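2020/05/03

急いで書く。あとで直すかも。直さないかも。

共有の長机の話。図書館でも職場でも公民館でも、最近どこへ行っても一人用の仕切り席ばかり。予約制、コンセント付き、両側に板。便利なのは認める。でも長机をどんどん捨てていくのは間違いだと思う。

前に通っていたRunumcombeという町の図書室には、端から端まで歩くと少し疲れるくらいの長机が一本あった。向かいに誰が座るか選べない。それがよかった。新聞をめくる音、鉛筆の音、ため息。知らない人のため息で、自分も休んでいいと思えたりする。
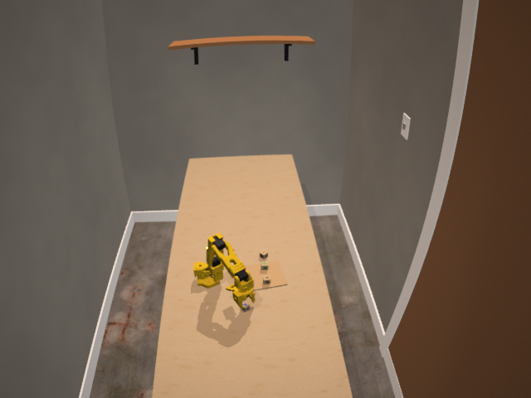

では、なぜ長机は減っているのか。
席数を数えて評価する仕組みのせいだと思う。仕切り席なら一席は一席。長机は何人掛けなのか、詰め方しだいで変わるので書類に書きにくい。

Runumcombeの図書室は十月に改装して、席が1,499から1,622に増えたと広報に載った。立派な数字。ただ、増えた席に座ってみると、腕を広げられない。地図を広げられない。子供と並んで宿題を見ることもできない。数だけ増えて、できることが減った。そういう増え方もある。

友人のVimala Mudaliarは反対意見。長机は声の大きい人の場所になる、と言う。荷物を広げる人、隣を覗く人、やたら話しかけてくる人。彼女は仕切りができて初めて、落ちついて本が読めたそうだ。これはわかる。わかるし、反論しずらい。私だって隣の咳が気になって席を移ったことは何度もある。

でも全部を仕切りにする理由にはならない。半分でいい。三分の一でもいい。一本だけでも残してほしい。
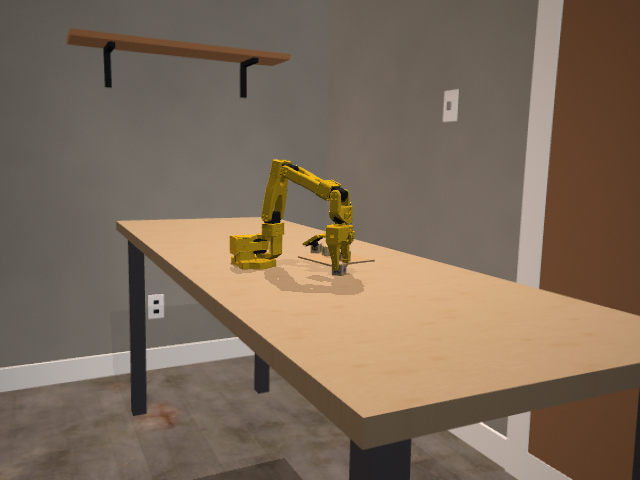

木の天板の長机。脚は濃い灰色。

机の長さは、使い道を決めないための余白だと思っている。今日は会議、明日は裁縫、次は誰かの模型づくり。Gandineの集会所では同じ机で選挙の開票もやるし、餅も並べる。仕切り席で餅は並べられない。極端な例なのは承知。

あと値段。Nithin Thampiという家具屋に聞いたら、Kurianの古い長机は直しながら使えば長持ちするという。天板を削って、油を塗って、また使う。傷が増えても困らない。困るのは傷のない机のほうで、新品の仕切り席は一か所欠けるとパネルごと交換になるらしい。部品の型番が変わると、それも出来ない。

傷といえば、私は机の傷をみるのが好き。コンパスの穴、誰かの頭文字、インクの染み。自分より前にここで何かしていた人がいる、という感じ。きれいな席にはまだそれがない。十年経てばつくのか。つく前に取り替えられてしまう気がする。

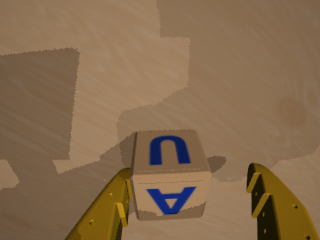
では、うるさい人の問題はどうするのか。
時間で分ければいい。午前は静かに使う、午後は話してよい、と入口に紙を一枚貼る。Gandineはずっとそれでやっている。

もちろん紙を読まない人はいる。いるけど、たいてい隣の人がそっと教える。そのやり取りも込みで長机なんだと思う。仕切りがあると、注意するのも職員の仕事になってしまう。

町の意見箱にはもう出した。返事はまだ。次の改装の話が出る前に、倉庫に残っているはずの机がどうなったかだけでも知りたい。処分済みなら、せめてそう書いてほしい。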